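Patusix Tabletop Set - README

Version notes and cautions for anyone planning to use this

What this is

Patusix is a set of short records about ordinary things laid out on a small square table: a toolbox, a board, and a handful of lighter items that get picked up, turned and put down. Each record has a still, a list of the objects present, and one line of plain text saying what the task was meant to be. There are 400 records in the set, 300 for general use and the rest held back for checking.

I put this file together after the first round of labels came in from Ocampo. I was not impressed by that round, and parts of this README are stricter than they would have been otherwise.

What is in the records

The toolbox is the one object that turns up nearly everywhere. It is black plastic, with two see-through gray organizer lids on top and a handle running between them. Labelers kept wanting to write down what is inside it. Please don't. A closed lid tells you very little about the compartment under it, and the old contents field was mostly guesswork. It was removed in March.

The board is listed as "board, white, dark border" and nothing more. One labeler had it as a whiteboard, another as a serving tray, a third as a picture frame. Any of those might be right for all I know, but the label has to hold up without a hunch behind it.

The tabletop is marble patterned. Whether it is marble is a separate matter, and the material field reads "unknown" for every record. The veining does cause trouble: automatic outlines tend to follow the darker streaks and call them edges. Check any outline that ends on a streak. 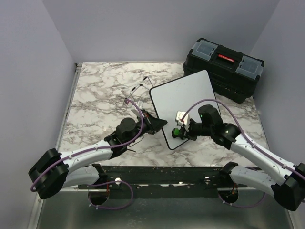 Gertraud Oberholzer writes that the position words are still too loose, and that "next to the toolbox" should not be allowed at all unless somebody says which end. She would also like a fixed list of angles for anything that sits crooked on the table.

I agree with the first point and the wording has been tightened. I don't agree with the second. We tried a list of 9 angles and people simply picked the nearest one, so the numbers looked precise and meant nothing. "At an angle" stays.

Known problems

Thin objects are badly served. Wire outlines and clear sheets get missed, or get merged with whatever lies behind them. I found 18 records where a thin item was left off the list entirely, and I doubt that is all of them.

Shadows were labeled as objects in the Ocampo round. Most of those are fixed. The glossy sides of the toolbox still fool people now and then.

Task lines describe intent. They do not say the task was finished, and a single still can't settle it. Do not score success from them.

Baltazar Solís ran the records through Gamex and got agreement figures that look very good. I have left them out. Gamex counts "box" and "toolbox" as a match, along with "board" and "tray", so I would like to see the same run with that switched off before anyone quotes it.

Files

records.csv - one row per record
objects.csv - object names, with the field for doubt
tasks.txt - task lines, unedited
skipped.txt - records dropped and why

The column called "skoltine_id" comes from the Skoltine export and can be ignored. Removing it broke two scripts, so it is back.

Corrections

Send the record number and the exact wording you want changed. Reports that only say "looks wrong" will be closed.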